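Search this site Go

Why does a shiny table show your reflection?

Put a toy block on a polished wooden table and bend down until your eyes are close to the top. You may see a pale, upside-down copy of the block in the wood. It is a reflection, like the one in a mirror but much weaker.

Light travels in straight lines. When it hits something very smooth, most of the bounced light leaves in the same direction, so your eyes get a picture. Polish fills the tiny dips in wood and makes it smooth enough to do this.
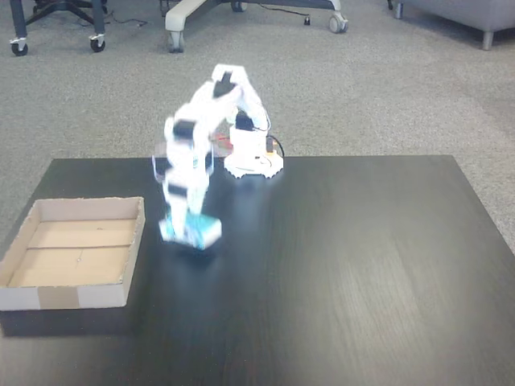 Cardboard is different. It is made of paper fibers pressed together, and the fibers leave little bumps. Light hits the bumps and scatters every way. We call a surface like this matte. Carpet scatters light even more – all those short threads point in different directions.

A shadow is something else. It is a place where an object blocks some of the light. You can get a shadow on a shiny surface or a dull one, and even on a black table. Small, close lamps make sharp shadows. Wide lights make soft edges.

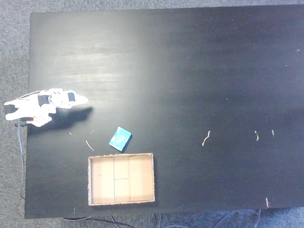

Words: Wenche Åberg
2021-10-13

Try it at home. Hold a spoon, a book and a sock under a lamp, one at a time. Which ones shine? Which ones make a shadow?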